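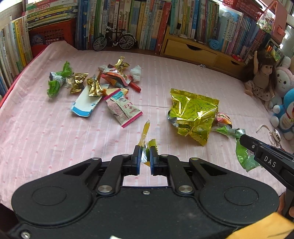
5. Clearing wrappers and caring for the cover

This section applies to the Waltside cotton cover in all sizes. For fitting the cover to a table or a daybed, see section 2.

Clearing the cover

1. Pick up the large bags first. Hold each one upright by the top seal and tip any crumbs into the bottom before you lift it away.

2. Collect the small candy wrappers by hand. Check the creases in the cloth and the folds at the corners, where twisted ends tend to catch.

3. Sort as you go. Keep foil bags, clear plastic and paper in separate piles if your local collection asks for it. Many snack bags have a foil layer bonded to plastic and can't go in with household foil.

4. Press the air out of empty bags, fold them in half and put them inside the largest one. Small wrappers can go in the same bag.

5. Fold the four corners of the cover toward the middle, carry it outside and shake it.

Note: Do not sweep crumbs off with a stiff brush. It pulls the weave.

Caution: Keep wrappers and loose plastic away from small children and pets.

Removing grease and chocolate

1. Lift off anything solid with the edge of a spoon.

2. Blot the mark with a dry paper towel. Do not rub.

3. Put a few drops of dish soap on the mark, leave it for 5 minutes and rinse from the back of the cloth with cool water.

4. Repeat if the mark still shows. Do not put the cover in the dryer until the mark is gone.

Washing

Machine wash at up to 104 °F with similar colors. Wash a new cover by itself the first 2 times. Line dry, or tumble dry on low. Iron on the reverse side while slightly damp.

Caution: Do not bleach. Bleach will fade printed motifs and may weaken the stripes.

Putting the cover back

1. Lay the cover over the surface with the print facing up and the center crease running across the middle.

2. Pull each corner until the overhang is even.

3. Smooth from the center out to the edges. Creases left from storage will drop out in a day or so, or can be ironed.

If the cover has shrunk by more than 2 inches on any side, contact Waltside within 14 days of the first wash and have the size code from the sewn-in label ready.

Revised August 2022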